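Sports Reporting, Unit 2: Denials, Non-Denials and Silence

Read before the session on 30th July. Bring one transfer story you believed in February and no longer do.

A club can respond to a rumor in several ways, and students mix them up constantly. "We have received no offer" means no offer. It does not mean nobody has called. "He is under contract" is a statement about paperwork. "We don't comment on speculation" is a comment, and you may print it, but please stop writing that the club "refused to deny" anything. Clubs refuse to deny things all day long, mostly by eating lunch.

Practice case. A blog says the striker Jaretti wants out of Tudville after a row over bonuses. The post is shared 2,000 times by dinner. Tudville says nothing, and Jaretti posts a picture of his dog.

What do you have? A blog post and a dog.

Call the club, call the agent, and write down when you called. If neither answers in time, say so in one plain sentence, high up.
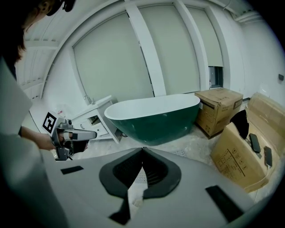
L. Evangelista
Lecturer in Sports Journalism, Bavard College

Homework: write the Jaretti story in 300 words, using 2 sources, neither of them the dog. You have until 10 in the morning. "Reportedly" may appear once. If you need it a second time, you need another phone call.

Late work loses a grade, as it would lose you the back page.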